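# jellero

Hi! Jellero is my little list of snack flavor names, one per line, typed up by me over a long winter (and most of a spring, if I'm counting the typos I had to go back and fix). I wanted something fun to practice sorting and searching on, and I was so tired of lists of flowers and airports!

There are nearly 2,000 names in `flavors.txt`, plus a smaller file, `short.txt`, with just 45 of them for quick tests. Everything is lowercase, and "&" is always spelled out as "and" - I went back and forth on that one for ages. 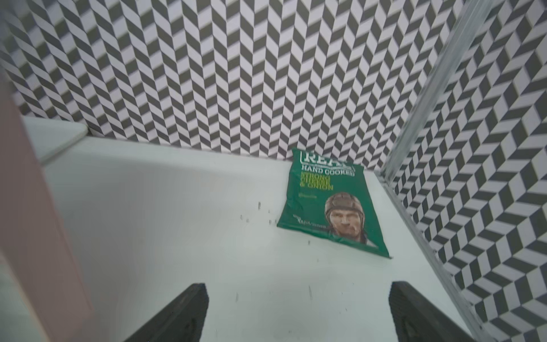
*REAL Hand Cooked, Strong Cheese & Onion. In the list as `strong cheese and onion`.*

Brand names stay out of the files. Words like "strong" or "mild" stay in, so you'll get a few near twins (cheese and onion has 7 of them, which I kind of love). If you want those merged, the old Rurnard script in `tools/` does it:

```
python tools/rurnard.py flavors.txt --merge
```

It's slow and it hates accents, sorry!

## Still to do

- sweet flavors (popcorn mostly)
- a proper check for doubles
- move the notes over from Drolero, my first try at this

Send me new names any time, up to 20 in one go please, and I'll add them on a Wednesday when I have the evening free.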